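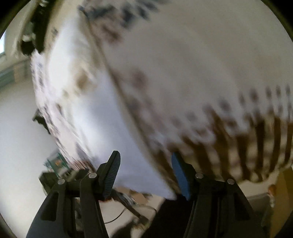 旧床单和被套放了几年发黄，还能洗回来吗？
Pin-yu Kwan 发表于 2025年6月20日

家里搬东西，从柜子底翻出一包床上用品，有白底印花的被套，也有两条纯白床单，都是纯棉的。收进去之前洗过，现在折痕的位置一条一条发黄，枕套靠中间的地方也黄了一片。用普通洗衣液在机器里洗了两遍，味道没了，黄的还在。

想问两件事。第一，这种黄是不是洗不掉了？第二，印花的那几件能不能用漂白的东西，会不会把花色一起漂掉？我手上有一瓶含氯的漂白水，还有一袋没拆的彩漂粉，牌子是 Barua，袋子上只写了“适用于白色及彩色衣物”，没有写泡多久。家里是滚筒洗衣机，没有大盆，只有浴缸。

Mared Jarman 的回复

能洗，至少能淡很多。放久了发黄，多半是当时没漂干净的洗涤剂和身上的油脂留在布里，慢慢氧化出来的。

含氯的那瓶不要碰印花的。纯白棉的理论上可以用，但是旧布纤维已经弱了，我自己也不用，用过一次，晒干以后床单边上一扯就破。

彩漂粉如果成分表里写的是过碳酸钠，就用它。我的做法：

先试色。在被套里面靠缝边的地方，抹一点化开的粉水，等5分钟，用白纸巾按一下。纸巾上有颜色就别泡了。

粉要先用热水化开，再兑到浴缸里，水温四十度上下就行。用量看袋子背面，不同牌子浓度不一样，我不好替你说。布要全部压到水面以下，露在外面的那块会和别处颜色不一样。浴缸泡不了太多，白的和印花的分两次。

泡4个小时，中间翻一两回。捞出来不用拧，直接进滚筒，正常洗一遍，再单独加一次漂洗。白的如果还黄，可以再来一次。印花的我建议到此为止。

还有，滚筒别塞满。被套这种东西一吸水就缠成一团，里面根本漂不到，下次发黄就是这么来的。拉链或者扣子先扣上，不然小件全钻进去。

Eifion Hopkin 的回复

太阳晒。我妈以前都这么弄，洗完湿着挂出去，晒一天就白了。花的翻过来晒。

Heledd Wogan 的回复

楼上说晒，白的可以，深色印花连着晒几天会褪，我有一条就是，折在外面的半边比里面浅一截，翻面也没太大用，薄布照样透。

补充一点收纳的。我在一家小旅馆管过布草，换季要收起来的床品，最后一遍漂洗都不放柔顺剂。柔顺剂本身会留在布上，放久了也黄。晾到完全干再收，摸着凉凉的就是还没干透，尤其是缝边和四个角。不要用塑料袋封死，拿一个旧枕套把整套装进去就好，找的时候也方便，不用把柜子全翻一遍。木头柜子最好在底下垫一层白棉布，我们那里有一批床单，黄印正好就是贴着木板的那一面。

折痕那一条特别黄的，隔几个月拿出来换个方向重新折。我一般3月换被子的时候顺手做。

如果泡过两次还是有很清楚的黄边，那可能是水渍或者锈，彩漂粉对锈没有用，要用专门的除锈剂，那个印花也要先试色。

Pin-yu Kwan 补充

谢谢。看了袋子，成分第一项是过碳酸钠。白床单先泡了一次，折痕淡了很多，对着窗还看得出来一点，打算再泡一次。印花被套在里面试了色，纸巾是干净的，等床单晾完腾出地方再泡。漂白水收回去刷厕所了。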